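Marichka Marchuk
March 4, 2021

1/ I work in a small finishing shop in Ridstead. We do zinc, and zinc-nickel for one customer. Today I want to write about hydrogen embrittlement, because last month I had to explain it three times, and each time I explained it badly. So now I try in writing, in 12 parts.

2/ When you plate steel in an acid or alkaline bath, some hydrogen is made at the surface. Most of it goes away as bubbles. A little goes inside the metal. For soft steel this is not a big problem. For hard steel, such as high strength bolts, springs and clips, it can be a very big problem.

3/ The bad thing is the delay. The part looks good. It passes the thickness check and the salt spray. Then somebody tightens it, and the next morning the head is lying on the floor. My first manager, Relu Onu, kept one such bolt head in his pocket with his keys.

4/ Plating is only one source. Acid pickling before plating often puts in more hydrogen than the plating itself. If parts come with heavy scale, the operator wants to leave them longer in the acid. Please don't, if the steel is hard. Blast them first, then give the shortest dip that works.

5/ Cathodic cleaning has the same trouble. In the cleaner the part is negative, it gases nicely, it comes out clean, and it has taken hydrogen. For hard parts we use anodic cleaning only. We have a red tag for these jobs and the rectifier on that tank stays locked in one direction.

6/ Then the baking. After plating, the parts go to the oven at 200 °C. Our oven is an old Nistor with a fan that complains, but the temperature is even, we checked it with thermocouples in December. The hours depend on the hardness and on what the customer's drawing asks. Read the drawing. If it says nothing, ask in an email and keep the answer.

7/ The time between the plating tank and the oven matters very much. In our shop the limit is 2 hours and we write both times on the card. Before, we wrote only the oven time. An auditor from Dremov asked me, "and when did they leave the tank?" and I had no answer. It was not a nice afternoon.

8/ Passivation goes after the bake, not before. The usual chromate film does not like such heat, it cracks and you lose your corrosion resistance. So the order is plate, rinse, dry, bake, activate in very weak acid, passivate. The activation must be short. If you use strong acid here, you put hydrogen back and the whole night in the oven was for nothing.

9/ A question from Manju Shakya, who runs a barrel line: "Can I bake in the barrel?" No – the barrel is plastic and it will not forgive you. Spread the parts on steel trays in a thin layer. A deep heap heats very slowly in the middle, and your clock should start only when the middle is hot.
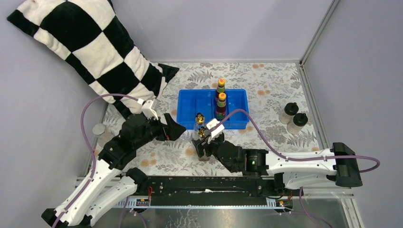
10/ Testing. We keep a few notched test pieces with each hard job and send them to the lab for a sustained load test. Oksana Pasichnyk at the lab taught me to number the pieces before plating and to write the number also on the bag. Our last report was for job 426, all pieces held for the full time. I was pleased, but a good test piece does not repair a bad procedure.

11/ If you can, choose another coating. For the very hard springs I now tell customers to ask about zinc flake. It is dipped and cured, there is no current, and with blasting in place of acid there is almost nothing to worry about. We don't do it in our shop, so I send this work to Brilusel. My boss makes a face, but he also does not want broken springs.

12/ One more thing for people in purchasing. Please write the hardness of the steel on the order. Only "bolts, zinc, clear" is not enough. We cannot see hardness with our eyes, and the bake must be planned before the parts go in the tank – the oven may be full with other work.

Added later: Nadiia Nazarenko asks if a late bake is better than no bake. It may remove some hydrogen, but if small cracks have already started, the oven will not close them. We put such parts on hold, call the customer, and normally they are scrapped. I will write about stripping and replating another time, it needs its own thread.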